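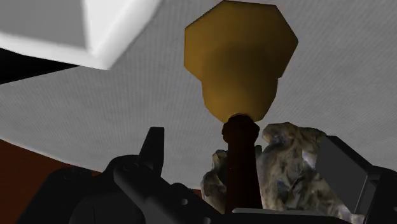
Wrist view in the simulator: yellow two-part object on a dark handle, mottled lump behind it, gripper at the bottom.

Comparing two grippers in simulation without fooling yourself

Vendors love a simulated grasp. I don't trust one until I've done the following, and I trust it only a little afterwards. My two candidates were the Akavau and the Binov, both two-finger.

1. Fix the seed. I use 3592. If the objects land differently for each gripper, stop, you are comparing luck.

2. Look at the outlines. The yellow piece shades smoothly but its edge is plainly angular. Check the collision mesh separately, as it may be coarser still.

3. Look at what the wrist camera loses. The lower end of the handle goes behind the gripper. If your controller needs that end, move the camera before blaming the fingers.

4. Keep the clutter. A shaft with a lumpy thing right beside it is a fairer test than a shaft by itself.

5. Set friction once and leave it. Rajkumari Pal reran my first batch on Tuesday with friction halved and the ranking swapped.

6. Log every attempt, including timeouts. My script dropped 4 of them silently.

Then repeat on the real arm. Until you have, keep the scores out of any purchase request.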